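Plolondale Technical Institute
Department of Applied Automation
Service and Maintenance of Handling Equipment
Handout 6: Care of the Two-Finger Hand-Held Gripper

Purpose of this handout

This handout covers the setup, routine care and minor repair of the Graner hand-held gripper used in the soft goods exercises. Students are expected to have read it before the Wednesday practical and to bring a copy to the bench. It replaces the sheet issued with the Sindgate bench arm, which has a different finger geometry and should not be serviced from these notes.

Reading assigned: Chapter 4 of the El Fassi workshop manual, sections on pivots and replaceable pads.

1. Parts and terms

The following terms are used in the logbook and in the assessment. Please use them consistently.

Finger: one complete side of the gripper, from the body to the tip.
Linkage arm: a rigid member of the finger. The outer arm carries an elongated opening.
Pivot pin: the pin on which two members turn against each other.
Pad: the replaceable textured piece at the tip, which makes contact with the work.
Backing: the rigid piece to which the pad is attached.
Rest opening: the distance between the pads with the trigger released. On the Graner unit this is 80 mm.

Left and right are always given from the operator's position, looking toward the work. Many logbook errors in past terms came from students who turned the tool over on the bench and then recorded the wrong finger.

2. Condition before use

The gripper must be inspected before every session, including a second session on the same day. Hold the tool in the normal working position over the work surface, release the trigger, and look along both fingers from the body toward the tips. Any difference between the two sides is to be entered in the logbook before the tool is used. 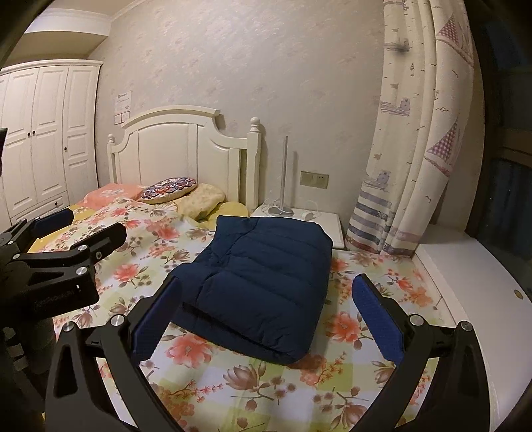 Inspection of the fingers begins at the body and proceeds outward. Check each screw with the correct driver, turning only until resistance is felt. Do not apply full hand force, as the arms will strip before the screw does. The silver screws stand out well against the black arms, and a raised or tilted head can usually be found by eye before the driver is picked up. Next examine the two blue pads. They should face each other across the work, as they do here on either side of the folded jacket, with matching angles and the texture complete over the whole contact surface. A pad that has rotated on its backing will take hold of a quilted garment by one edge only and will pull the fold open.

Record the result as Pass, Pass with Note, or Withdraw. A tool marked Withdraw goes to the repair shelf with its tag attached and may not be returned to use by a student.

3. Setting the rest opening

The rest opening is set after any work on the fingers and whenever the inspection shows that the two sides differ.

3.1 Secure the body in the padded clamp. Do not clamp the fingers.
3.2 Release the trigger fully and allow the fingers to come to rest.
3.3 Measure between the pad faces at their midpoints, without pressing the caliper into the texture.
3.4 Adjust the stop screw on the side that is out of position. Where both sides are out, begin with the left.
3.5 Operate the trigger 20 times through its full travel and measure again.
3.6 Enter both readings in the logbook.

If the second reading differs from the first, the stop screw is not holding and must be replaced. Thread-locking compound is not to be used on the stop screws of this model.

4. Pivots

Most complaints of a "soft" or uneven grip are traced to the pivots. Wear at the inner pin allows the pad to lag behind the arm, and the operator compensates by closing harder. With thin cloth this does little harm. With padded clothing it compresses the filling and makes the release unpredictable.

To test a pivot, hold the outer arm still and move the pad gently from side to side. Movement in the plane of closing is normal. Movement across that plane indicates a worn pin or an enlarged hole. Repeat at each pin, on both fingers, with the fingers open.

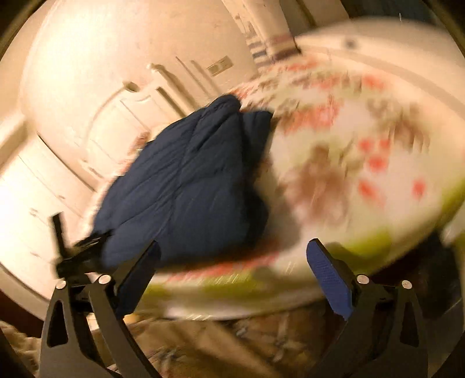 The test should be carried out over a garment of the type to be handled as well as at the bench. A pivot that feels sound under no load may still shift when the pad meets a thick fold. Approach the near edge of the garment with the fingers open, stop before contact, and confirm that both tips are at the same height above the surface. Close slowly, hold, and release. Observe whether the two pads leave the cloth together.

Replacement pins are kept in the small parts cabinet under stock number 3345. Pads are stock number 2125 and are issued in pairs. A single pad must never be replaced alone, even where the other appears unworn.

5. Cleaning

Lint collects in the pad texture and in the openings of the outer arms. Remove it with the dry nylon brush supplied in the kit. Pads may be wiped with a cloth dampened in clean water and must be left to dry before use. Solvents, hand sanitizer and adhesive lint rollers are not permitted. The pivots are run without oil, which would transfer to the work.

6. Common faults

Pads meet at the tips only: backing bent or pad seated incorrectly. Remove and reseat the pad, then repeat Section 3.

One finger closes late: worn inner pin, or lint in the linkage. Clean first, test again, then replace the pin if the fault remains.

Cloth slips during lifting: pad texture filled or worn smooth. Clean the pads. If the fault continues, fit a new pair.

Fingers do not return fully: weak return spring. Mark the tool Withdraw. Spring replacement is covered in Handout 7.

7. Work to be submitted

Each pair of students will submit one completed inspection sheet, one rest opening record with both readings, and a short written account of any pivot fault found. Where no fault was found, describe the test performed at each pin and the movement felt. Sheets are due at the start of the following practical. Unsigned sheets will be returned unmarked.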